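Rirna Track 2
Pose recovery and demonstration tooling for hand-held grippers
2 min read

Rirna Track turns recordings from hand-held grippers into time-aligned trajectories for policy training. It runs on a single Linux workstation and writes one episode file per demonstration. Version 2 replaces the offline solver with an incremental one, so an operator can check a trajectory before resetting the task.

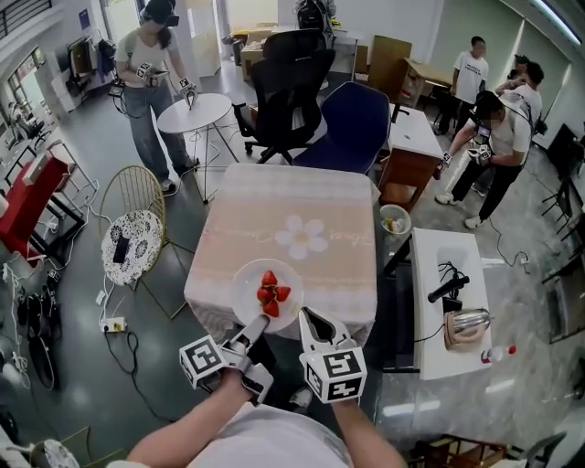 Pose estimation combines inertial data with fiducial detections from the head view. Each tool is modelled as a rigid body with a calibrated marker geometry, and the solver keeps a separate track for left and right. With a marker cube on each gripper, as at the table with the plate of strawberries, at least one face is usually resolvable while the fingertips close on small produce. Cubes on other operators' tools in the background are rejected by ID - the whitelist is set per station.

Calibration takes around 26 frames per cube. Episodes are segmented on gripper aperture, and boundaries can be edited by hand in the Grivell viewer. Batch export handles up to 1,000 episodes per job, with colour frames stored unscaled.

Licences are issued per workstation and include the Carrillo planner plug-in. Existing licence holders can upgrade from the account page. Integration enquiries: Ansel Ambrose, Grillell.

Specifications last revised 2019-10-25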